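Clem Lockyer builds work tables in the back half of a former tire shop on Hollis Street. He sells most of them under the name Niklow, to labs, schools and people who do small work with their hands. The design has not changed much since his second year. It is a pale board set into a light wooden frame, with the wood showing on all four sides.

"People ask for drawers," Lockyer says. "They ask for a shelf, a cup holder, a slot for a tablet. I tell them to use the table for a month and then call me. Most of them don't call."

He made his first one for his sister, who mended lace and kept losing pins on dark oak. He charged her $200, and she still has it. The current model sells for $1,425 before shipping.

The pale top is what customers bring up first. A plain surface shows everything, including marks, and Lockyer does not pretend otherwise.

"It will smudge," he says. "You wipe it at the end of the day. If a speck of something lands on it, you see the speck. That's why I want it light."
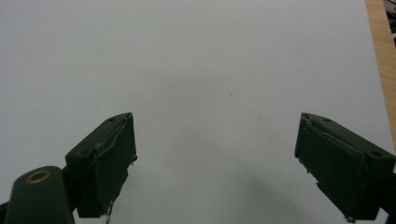 A plain white surface, with the wood along its right side.

Anahera Tautahi ordered two tables for Simonora, the workshop she runs, in April. Before that she used folding tables from an office supply store, and she says she spent too much time looking for things.

"We had a wood-look top with a lot of pattern in it," Tautahi says. "You would put down a washer and it was gone. Now I put something down and I can find it from across the room."

She keeps the rule simple. Only what is being used goes on the board, and bags, coffee and phones stay off it. The border helps, she says, as it gives people a line to stay inside without being told.

Cables are the one thing she has not solved. They go over the frame and down the side, and she would like a notch cut for them.
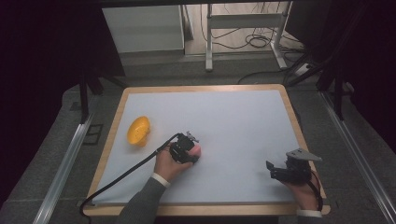

A yellow plastic piece on the board, with both hands at work and a cable running over the corner of the frame.

Lockyer has heard the request before. He is against cutting the frame, which he says is weakest near the corners, but he is trying out a clip from a supplier called Jilier that would fasten underneath.

"I've bent two of them already," he says. "So not yet."

He has no plans to make the tables any bigger. A furniture chain once asked him to quote on 4,000 of them, and he never sent a number back.

"I'd have to stop making them myself," he says. "I like the sanding."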